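Plelarlow list archive: tabletop arms and small automation
Subject: Re: What should a first arm budget look like?
Date: 28 December 2019

Hello all,

Sorry to be slow with this, we've had a houseful and I've been answering list mail in my head while peeling sprouts. Anyway, on the 30th or so reading of the thread I've finally sat down to do it properly. The bit I'm replying to:

> We're a small club with one evening a week and a budget of 662 pounds,
> which has to be spent by the end of April or it goes back in the general
> pot. The plan so far is one ready-built arm from Anosico, which would
> take very nearly all of it. Half of us say that's the sensible choice
> as it arrives working. The other half want to print our own and buy
> servos. Nobody has costed the second option beyond "less than that".
> What do people forget to put in the budget? And is one arm enough
> for 13 members?

Right then. I'm firmly with the printing half, but I'd want them to write an actual list before anyone votes, so here goes with mine.

Servos are the big one, obviously. Don't price them by the arm, price them by the arm plus spares. I bought exactly the number I needed, all from the same place, and then stripped the gears in one on the second evening by telling it to go somewhere the bracket wouldn't let it. The postage on one lonely servo hurt more than the servo did! Buy 2 extra at the start and put them in a drawer. If the arm uses different servos in different joints (mine doesn't, thank goodness), you need a spare of each sort, and that's where these "cheap" builds quietly stop being cheap.

Then the boring things. A power supply that can cope when every joint moves at once. A controller board. Screws in more lengths than you'd believe. Extension leads for the servos, which I left off completely the first time. And filament for the parts you're going to print twice, so whatever the slicer says the job will use, double it. I still think that's a bit optimistic for a club where everybody wants a go at the printer.
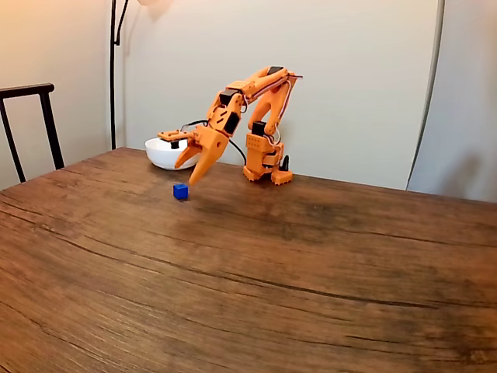

My own arm lives on the big wooden table at home and it's pretty much what I'd tell you to build. Everything structural is printed, so the money really goes on what's black and what's wire. The upper arm is a pair of side plates with open gaps between them, and I'd look for that in whatever design you choose. You can get a screwdriver in, you can see what the wiring is up to, and if you crack a plate you print one plate. The red and white wires run up the outside edge from shoulder to elbow, which does look scruffy, and I've been told so by everyone who visits. I did try a version with the wires tucked inside and went back after a fortnight. The cable that hangs in a loop by the wrist is the one I'd budget a spare for, though, as it gets the most bending of the lot. Clips are on my list for spring.

You'll notice the work itself costs next to nothing. Pick up the little blue block, put it in a bowl, do it again. I was all set to order a proper set of test objects from the Woldegiorgis catalogue, and it's a lovely catalogue, but I had one cube and some crockery and they've kept me busy for months. So please strike "test objects" off the list if someone's put it on. Raid a toy box.

What I would spend on is the jaws. Or plan for, anyway, it's only filament. I've been through more gripper shapes than anything else on the arm, and a good share of my printing has gone on them. If your design lets you swap the jaws without taking the wrist to bits, that's worth choosing it for. Mine half does. One comes off nicely and the other involves some muttering.

On the ready-built one: I've only used the Anosico at the Burkby open day, so take this with a pinch of salt. It was smooth and quiet and I rather coveted it. But I asked what a replacement joint cost and the answer was that you send the whole arm back. For a lab that's probably fine. For a club that meets one evening a week, with a lot of keen hands on it, I'd be nervous, particularly if it's swallowed the entire budget and there's nothing left for carriage. Do ask them directly before you decide, they may have changed how they do it. I'd also ask whether the control software is included or an extra, as I came away unsure.

As for whether one arm is enough for 13 of you, no, I don't think it is. Two is much better, even if the second is a bit rough. With one, a few people drive and the rest look on politely and drift off to the kettle. If you print, I'd try hard to get two out of your 662 and be stingy on everything else. Price up the servos for both before you promise anybody, though, because I haven't seen what your supplier charges and mine put theirs up in the autumn.

A few odds and ends that didn't fit anywhere:

- Somewhere to clamp the base. A heavy table is lovely but the arm still wants to wander when it reaches right out. Two cheap clamps from the hardware shop.
- A switch on the power lead that you can hit without thinking. Mine's a few quid and I use it constantly.
- A box with a lid, if you have to pack away each week. Measure the arm folded AND with the cables on. I didn't, and now I own a very nice box for something else.
- Don't buy a camera yet. You'll want one, but you'll choose a better one after a couple of months of moving things about by hand.

On the April deadline, I'd order servos first, before the printing's even started. They were the slowest thing to arrive by miles when I did mine, and brackets can be printed while you wait. If there's money over in March, buy another servo!

I've got my old parts list as a spreadsheet, with what I paid and a column of rude remarks. Happy to send it if you mail me off list. The prices are out of date but the remarks still stand. Does anyone else here have a recent figure for a decent power supply? Mine was second-hand so it's no help to them at all.

Off to find the last of the cheese,

the one with the orange arm (Plelarlow end of the list)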